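Matte or glossy for photo cards that people will write on?

Kamran Farooqui
I am preparing 171 photo cards for my parents' anniversary in January. The guests will write a few words on the back and some of them maybe on the front. The print shop Nilley offers me matte or glossy for the same price. Which one takes the ink better? Also I do not know if I should order the envelopes separately.

Lorraine Rowbotham
Matte, for sure. I ordered 500 cards last year and on the glossy samples my gel pen was smearing even after one hour. A ballpoint is fine on the back of both. For the front you need a pigment marker with a thin tip. Please test it on one card before you give the pens to the guests. 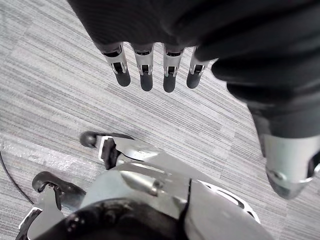 Metal fingers with dark gray tips

About the envelopes, ask the shop for the exact size of the card after cutting. My cards were 3 millimeters wider than I expected and the envelopes I had at home did not close. I had to buy new ones, and it took me one more evening to put everything inside.

Radomir Karagiannis
glossy looks better if the photo is dark. I never write on the front so no problem for me

Lionel Birkett
I agree with Lorraine about matte. Ask Nilley also for a proof on the real paper, because on the screen the colors look brighter than on matte. Mine came out a little gray and I asked them to print again.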